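Okay, mic check, good. Slide 1 is only the title, leave it up while people sit down. Say hi, say thanks to Natalina Messina for swapping slots with me so I could catch the afternoon train.

Slide 2. Start with the confession. For most of a year our planner, Gollano, had one idea of what "done" meant: the arm is at the pose I asked for. Great for moving boxes! Terrible for anything where two parts have to meet. Ask who's had a log say SUCCESS while the part sat there crooked. (Wait for hands. There will be hands.)

Slide 3, the stack. Go quick here, people can read. Vundar is perception, it gives us a pose for the part and a pose for the place it goes. Gollano plans the path. Grotik is the low-level controller and it runs the force loop. Arruda is the logger, and I'll come back to Arruda because it's my favorite and it's my talk.

Slide 4, why computer teardown and rebuild. Swapping a processor is a nasty little job for software. Shiny metal lid, shiny load plate, a lever in the way, cables wherever they felt like going. Depth data on a heat spreader is basically confetti. So Vundar doesn't trust depth on the chip at all. It fits the outline, reads the printed marking to get the orientation, and takes the plane from the board around the socket.

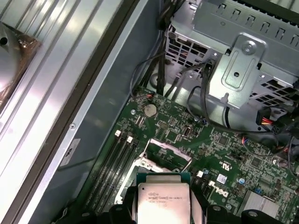
Second piece, and please slow down on this one, I always rush it: we stopped treating the grasp as fixed. The chip can slide or tilt between the fingers, so after every pick we re-estimate where it sits in the hand and pass that offset to Gollano before it plans the approach. Sounds obvious. It took us 3 rewrites.

Slide 6, the lever. The retention lever is a moving obstacle that we ourselves move, so the collision model has to know which state it's in. We used to assume "open" after the open step finished. Now Vundar checks and the planner refuses to start if the check is older than the last arm motion. Tell the story about the stale flag, keep it short.

Slide 7, numbers. We replayed 240 logged approaches through the new code. The old version flagged 41 as bad, the new one flagged 135. Pause. People will think that's worse! Most of the extra ones were runs we'd been calling fine. Don't claim anything about cycle time, we haven't measured it properly.

Slide 8, Arruda demo. Open the timeline view, drag to the contact event, show pose estimate and force trace on the same clock. If the venue wifi is down, use the local copy on the desktop. Mention that the replay button runs the current planner against old sensor data, people always miss that.

Slide 9, what's still broken. Cables. We have no decent model for cables, we pad them with fat boxes and hope there's a path left over. If anybody in the room has something better, come find me by the coffee.

Questions. Repeat each one into the mic this time.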